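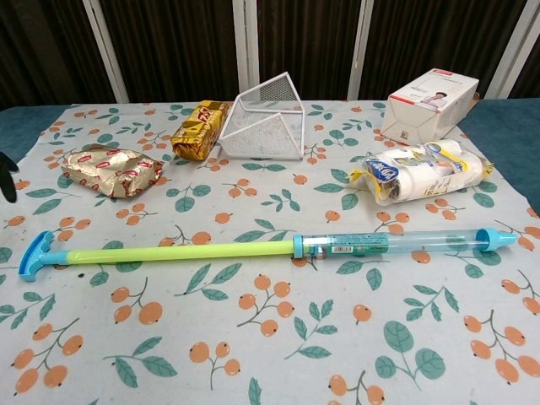
Foston Consumer Council Asks Ditari to Set Date for Sodium Reductions

April 25, 2020

The Foston Consumer Council has asked the packaged food company Ditari to publish a firm schedule for lowering the sodium in its canned soups and boxed side dishes, after the company removed a target date from its website in January.

In a letter sent to Ditari's head office in Buren, the Council noted that the company had earlier pledged to bring every soup in its core line to no more than 465 milligrams of sodium per serving. The current version of the company's nutrition policy keeps that figure but no longer says when it will be met.

"Shoppers were given a date, and many of them took the company at its word," said Frauke Stöcker, the Council's director of nutrition policy. "A target without a deadline gives the public no way to judge whether progress is being made."

Council staff reviewed the labels of 251 Ditari products sold in Foston-area grocery stores. Of these, 40 met the company's own limit for their category. Most of the products that did so were broths and plain rice dishes. Cream soups and seasoned noodle dishes were the furthest from the goal, and several carried more sodium per serving than the same items did when the pledge was first announced.

The review also found that serving sizes on six products had been made smaller. The Council considers this a separate concern — a smaller serving lowers the number on the label but does not change the recipe — and has asked that future progress be reported per 100 grams of food.

Mathis Masson, a spokesman for Ditari, said in a written reply that the company "remains committed to offering choices that fit a balanced diet" and that work on new recipes was continuing. He did not say whether a new date would be announced. Masson added that some reduced-sodium versions had sold poorly and had been withdrawn.

Schmieder, a smaller maker of canned soups, made a similar pledge in the same year as Ditari and reports its results by product every January. The Council has recommended that Ditari adopt the same practice.

The full list of products reviewed, with sodium content per serving and per 100 grams, is available from the Council's office on request. The Council has asked Ditari to respond in writing within 40 days.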